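Home Projects Reports Funders Contact

6 min read

Progress report to the Anghel Fund: the Braditz clothing room, first stage

We promised the Fund a plain account of what its grant has bought so far, and we were asked to keep it short. The grant pays for sorting, folding and passing on donated clothes at Braditz, with shelving and labels to match. It was written up in the application as a way to "double the useful output" of the room. I did not write that sentence and I have had my doubts about it since I read it.

The room took in 429 pieces in the period covered. That number comes off the intake sheet and I trust it. The number going out again I trust less, as two of the tally pages were filled in after the fact and the totals are suspiciously round. We have left those pages out of this report. If the Fund wants them, it can have them, with a warning attached.

Most of the time goes on items that don't fit the bins we drew up. The plan had 4 categories: tops, bottoms, outerwear and "other." Within a short time "other" was the fullest bin in the room. Sports clothes are the worst of it. They arrive balled up, half of them inside out, and a team top looks a lot like a pair of shorts until you pick it up and find the leg holes. The plan allowed 20 seconds to sort and fold a piece. A cotton T-shirt can be done in that time. Anything slippery can't, at least by the people I have watched, and I have watched patiently.

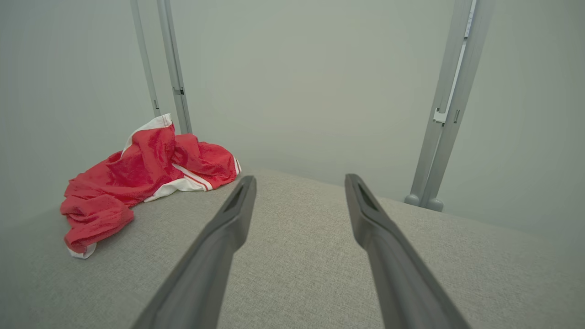 By the project coordinator, Brunmont Reuse
Filed in April

Take red sportswear with white trim as a test of the bin system. A shiny, velvety or satin-like piece with a white panel and two thin red stripes could go to tops or to bottoms when it's lying in a heap, and the white band along one edge could be a collar or a waistband. Our written guide says "identify garment, then fold." It gives no help with the first part. I have asked for the guide to be rewritten starting from the heap, and so far I have a draft with a new cover page and the same text.

The soft surfaces are another matter I want on record. Part of the first payment went toward padded, fabric-covered places to lay clothes out, on the argument that they are kinder to delicate items. Maybe so. Smooth fabric seems to grip well enough on them, but a flat fold is harder to press into a cushion than onto a hard tabletop, and the edges come out rounded. We did a small side-by-side with the same shirts on both. The tabletop folds stacked higher before they slumped. It was a small test and I wouldn't hang a purchase on it, but I would hold off on buying more padding until somebody has done a bigger one.

On the Trilulgate labels: the Fund agreed to pay for 100 rolls and we have opened very few. They stick to cardboard and to thumbs. On anything with a sheen they lift at the corners by the next morning, and a shelf of clothes with the sizes on the floor underneath is worse than a shelf with no sizes. We have gone back to tags on string for sportswear and linings. The unopened rolls are boxed and I have asked the supplier about a return. No answer yet.

What has gone well is the shelving, which went up on time and has stayed up, and the move to sorting by size before type. That second change wasn't in the plan. It came out of an argument about children's tracksuits, where the two halves kept ending up in separate bins and going out to separate families. With size first, the pairs mostly find each other again. I'd like to claim a figure for this but we didn't measure it before, so any figure now would be decoration.

The budget is on track if you accept the original lines. I don't fully accept them. Nothing was set aside for laundering, and the application said donated items would come in "ready to wear." Many do. Some plainly don't, and we have been sending those out with a local service and charging it to sundries, where it now makes up nearly all of the line. We ask the Fund to let us move the rest of the padding money across to laundering for the next stage.

We were also asked whether the target of doubled output still stands. I would drop it. A sensible target would be the share of pieces that leave the room correctly labeled and with both halves of a set together. It's duller and it can be checked. The next report will use it whether or not the wording of the grant has caught up by then, and we will show the tally pages alongside so that the Fund can do its own adding.

Outstanding from us: the revised guide, the label return, and a corrected outgoing tally. Outstanding from the Fund: a decision on laundering, and the second payment.

3 comments

foldedtwice
Size before type is how the shop I used to work in did it. The only trouble is one-size stuff like scarves. Where do you put those?

marlpit
Did you try the labels on the inside of the collar? Ours held better there than on the front, though we never had many shiny things.

Reader from Braditz
I brought in two bags of soccer kit and they were clean when they left my house. Just saying. Please do sort out the laundering money though.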